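Jercombe Garment Care, Building 2
Quarterly Fire and General Safety Inspection
Checklist with inspector's comments

Date of inspection: 2022-07-22
Areas covered: receiving, wash floor, dryer line, finishing and folding, chemical store, loading dock
Areas not covered: roof plant, office annex
Key: S = satisfactory, A = action needed, N/A = not applicable

1. Exits and walkways

1.1 Exit doors open fully from inside without a key: S
1.2 Exit signs lit: A
Comment: Sign over the dock door is dark. Lamp replaced in the previous quarter, so check the supply before fitting another.
1.3 Walkways at least 36 inches clear: A
Comment: Linen carts parked on both sides of the aisle between receiving and the wash floor. Clear width at the narrowest point was 33 inches. Carts moved while the inspector was present. Floor marking is worn away here and should be repainted.
1.4 Evacuation map posted and current: A
Comment: Map in the break area still shows the old chemical store.

2. Fire equipment

2.1 Extinguishers mounted, tagged and unobstructed: S
Comment: 12 units checked. All tags in date, all gauges in the green.
2.2 Sprinkler heads clear of stored goods by 18 inches: A
Comment: Boxed hangers on the top rack in receiving are too high. Remove the top layer.
2.3 Pull stations visible and reachable: S
2.4 Alarm panel free of faults: S

3. Dryer line

3.1 Lint screens cleaned each shift, log signed: A
Comment: Four blanks in the log for dryer 3. The screen itself was clean.
3.2 Exhaust duct inspected within 12 months: S
Comment: Next duct cleaning is due in October. Contractor is Bailly.
3.3 Area behind dryers free of lint: A
Comment: Lint buildup on the gas line and the top of the motor housing at dryer 5. Shut down and vacuum before the next shift. Do not use compressed air.
3.4 Gas shutoff labeled: S
3.5 Cool-down cycle enabled on all machines: S
3.6 Hot goods not left in carts at end of shift: S

4. Finishing and folding

4.1 Work surfaces smooth, no splinters or sharp edges: S
4.2 Surfaces used for folding only, no food or tools: S
4.3 Bins kept off the walkway: S
4.4 Steam lines insulated to 7 feet: A
Comment: Insulation split at the elbow above press 2. Wrap or replace.
4.5 Two-hand controls on presses tested: S
4.6 Anti-fatigue mats flat, no curled edges: A
Comment: One mat at the sorting station curls at the corner. Discard. 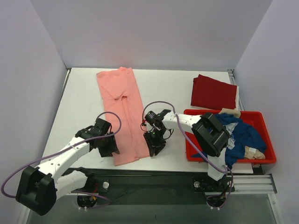
Salmon-pink garment on white tabletop, red bin at near right.

5. Chemical store

5.1 Safety data sheets on hand for all products: A
Comment: No sheet for the Plarar spotting agent. Request a copy from the supplier and hold the product out of use until it is filed.
5.2 Acids and chlorine products stored apart: S
5.3 Secondary containment in place and dry: S
5.4 Eyewash station flushed weekly, log signed: S
Comment: Flow tested on both sides. Water ran clear. Dust caps present.
5.5 Drum labels legible: A
Comment: The label on one softener drum has run. Relabel.
5.6 Gloves and face shields available at the door: S

6. Electrical

6.1 Panels closed, 36 inches clear in front: S
6.2 No extension cords used as permanent wiring: A
Comment: Cord feeding the fan in receiving runs under a mat. Remove it and install an outlet.
6.3 GFCI outlets tested near wet areas: S
6.4 Lockout kit complete: A
Comment: Two padlocks missing from the board. The log does not show them signed out.

7. Noise, heat and lighting

7.1 Indoor heat plan posted: S
7.2 Drinking water within reach of the dryer line: S
7.3 Hearing protection available at the extractors: S
7.4 Lighting adequate at folding and inspection stations: S
Comment: Light fabric against a white surface is hard to check for pins and broken buttons if glare is high. No glare found at the time of the visit. Recheck if lamps are changed.

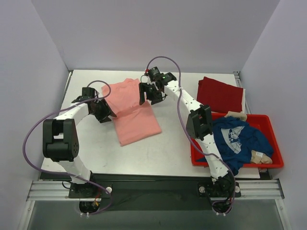
Estelel
Safety Inspector, Building 2

8. Follow-up

Items 3.3 and 6.2 are to be closed before the next shift. Item 1.3 was corrected on site, but the floor marking stays open. All other A items are to be closed within 33 days. Send proof of completion, with the item number, to the safety office. A work order number alone is not accepted as proof.

Report number: 736
Copies: plant office, maintenance, safety notice board
Next scheduled inspection: October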